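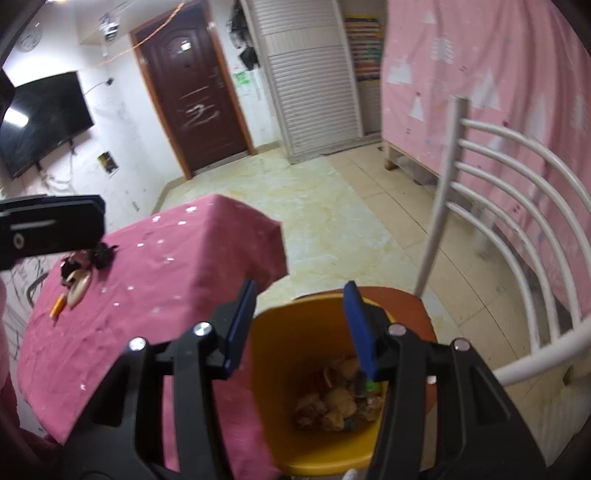 Step 1: Pick one boring chore and stick with it

Hi again, club people! Last month I promised a proper write-up of how I record demos for our trash-pickup project, so grab a snack. My first piece of advice is to choose a single chore and do it until you're sick of it. Mine is the yellow bin. I know the cool kids on Team Kirstead are folding towels, but a bin full of crumpled bits gives you loads of different shapes to grab, and you don't have to iron anything between takes (I tried towels in November, never again).

Step 2: Put the bin where your wrist is happy

I started out with mine on the floor and my back hated me by take 20. A chair seat is a great height! You can come in from above with the fingers open, and there's room to swing out over the table when you let go. Give the chair a good shove before you start. If it slides, turn it so the back is against something.

Step 3: Check the fingers

Open and close the gripper a few times and watch the two blue pads. They should come together evenly, tip to tip. If one gets there first, back off the pivot screws on that side a quarter turn and try again. Bram Coppens showed me this at our Burkow meetup, and it saved me from throwing out a whole evening of recordings.

Step 4: Record in short takes

Start with the fingers open over the bin, go down, squeeze, lift, drop the piece on the table, come back up. Stop. That's one take! Go slower than feels natural. My early ones were so jerky that the Tolley script tossed most of them, and it was right to.

Crumpled stuff is sneaky, by the way. Aim for a corner or a fold that sticks up, and don't dig around. If you miss, just finish the motion and keep the take, then mark it as a miss in the sheet.

Step 5: Shake things up

Every few takes I stir the heap and turn the bin a little. Bright pieces are easy, so make yourself go for the tan and beige ones too. That's where my model was worst.

Step 6: Upload and name your files

Your folder name, then the chore, then the take number, please! The club total is at 1,028 good takes and we want 1,750 before the Kuzmenko challenge opens. I've put in 330 so far, and my thumb would love some company. Post your questions in the build channel and I'll answer them after dinner.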